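Foro › Casa y muebles › Madera

Tema: ¿Aceite o barniz para una mesa clara?

hanh_to
Hola a todos, perdonad el rollo. Heredé de mi tía una mesa de madera clara, preciosa, y quiero protegerla sin que se ponga amarilla. En la tienda me ofrecieron el aceite Girkach, 30 euros la lata, y me dio apuro decir que no. ¿Dos manos bastan?

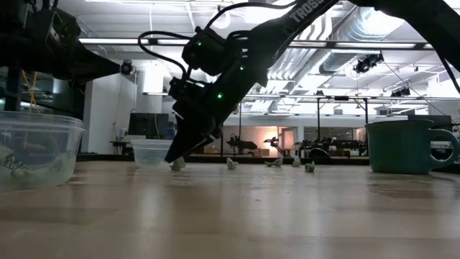 La usamos para desayunar y para los deberes de los niños, así que sufre lo suyo, pobrecita.

abuhler
Bienvenida, Hạnh. Yo daría barniz al agua, mate, y a olvidarse. El aceite es bonito pero esclavo.

thinh_g
Con todo el cariño, Alois, no estoy de acuerdo — un barniz rayado hay que lijarlo entero, y el aceite se repasa en una tarde de julio con la ventana abierta.

abuhler
Si hay niños con rotuladores, ya me contarás...

hanh_to
¡Gracias a los dos! Probaré el aceite por debajo del tablero y os digo qué color coge.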